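Pemach Cordless Window Vac – our equipment page

Last updated: February 23, 2021

We use cookies to remember your basket. Accept or manage settings.

Pemach says its window vac leaves "a perfect streak-free finish every time". We sell it, and we would not go that far. It is a decent squeegee with a small motor behind it, and on a misted-up bedroom window it saves a lot of mopping with a towel. On old glass with a bit of a wave in it you will still get lines.

The makers claim 60 minutes from a charge. Ours has never got there, and the battery is sealed in, so when it fades you are buying a new machine. The tank holds 152 ml, enough for the average house's morning condensation but a nuisance in a conservatory. Empty it before it reaches the line. Tip it on its side when full and it dribbles down your sleeve.

What you get: the vac, one wide blade, a charger and a spray bottle with a cloth pad. The narrow blade for small panes is sold separately, and in our view it ought to be in the box.

There is also a sachet of glass cleaner, which Pemach would like you to keep buying. A drop of washing-up liquid in warm water has done the same job for us. If you prefer a bought cleaner, the Grakcombe concentrate is cheaper and a 500 ml bottle goes a long way.

The box says it is "tested for 1,000 windows". We asked what size of window, and how dirty, and have had no answer so far. We'd ignore it.

Will it cure damp? No. It takes water off the glass and that is all. If the water is back every morning you need more air through the room, and a dearer vac won't change that. The Zasus model costs a good deal more and has a better handle – the blade looks much the same to us.

Spare blades are in stock. The narrow blade is due back in May.

Shared 152 times | 1 comment

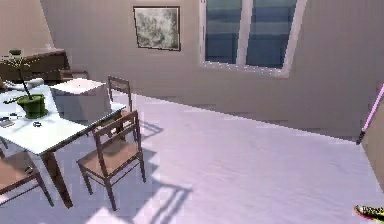

Grigaitė: Had mine two winters and I agree about the battery, but you're too hard on the blade. Turn the rubber round when it starts leaving lines and it's as good as new. I do wish the tank was bigger.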